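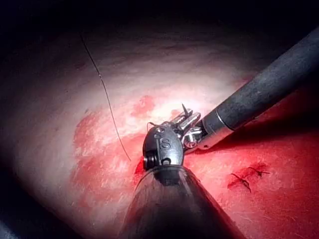
Two instruments at a glistening tissue surface.

Instrument Tray Labeling Changes at Calden

Sterile Processing will move all surgical trays at the Calden site to the new label format in June. The old yellow tags will be accepted through the end of the changeover and then returned unprocessed. Trays in the Durov building keep their current labels for now.

The new label has a 2D code, a plain-text tray name, and a count sheet number. The tray name is the one used in the Zamus inventory system, and in several cases it differs from what staff have been calling the tray. "Minor basic B" is now "Soft tissue, small." "Old lap set" and "Lap set 1" were the same tray entered twice and have been merged. A cross-reference list is posted at the decontamination window and inside the door of the case cart room.

Of the 700 trays on the Calden inventory, 36 had count sheets that did not match the contents. Most of the errors were small: a clamp replaced by a longer one of the same pattern, or a retractor retired and never removed from the sheet. Xinyi Zeng has corrected these sheets and initialed each one. If you hold a printed binder of count sheets in your area, discard it and request a new set. Do not correct the old pages by hand.

Label placement

Rigid containers: label goes in the left card holder, code facing out. Remove the old card first. Stacked cards have been jamming the holder on the Soomro containers, and the clip breaks when forced.

Wrapped trays: label goes on the tape, never on the wrap itself. Write the load number and initials on the label before it is applied.

Peel packs: small-format label on the plastic side, outside the seal line.

Scanning

Each tray is scanned at four points: receipt in decontamination, assembly, sterilizer load, and storage. The operating room scan at point of use is unchanged. A tray that misses the assembly scan cannot be added to a load, and the screen will show HOLD with the tray name. Go back and scan it at the assembly bench. Supervisors can clear a hold from the desk terminal, but the override is logged and needs a written reason.

The scanners read poorly through fogged or scratched card windows. Replacement windows are in the second drawer at assembly bench 2. Aqeel Farooqui orders these, so let him know when the drawer runs low.

Loaner trays

Vendor loaners get a temporary label with a blue border. The delivery deadline has not changed. Loaner count sheets must arrive with the tray, and weights must be written on the sheet. Trays over the posted weight limit will be split at receiving.

Training

Sessions take around 120 minutes and include bench time with the scanner. Evening and night staff can sign up for the late session with Teodor Filip. Anyone who has not completed a session by Friday, June 13, 2025 will be scheduled for one by their shift lead.

Questions about tray names go to Xinyi Zeng. Scanner faults go to the help desk under the category "Zamus handheld."

Senga Aitken, Sterile Processing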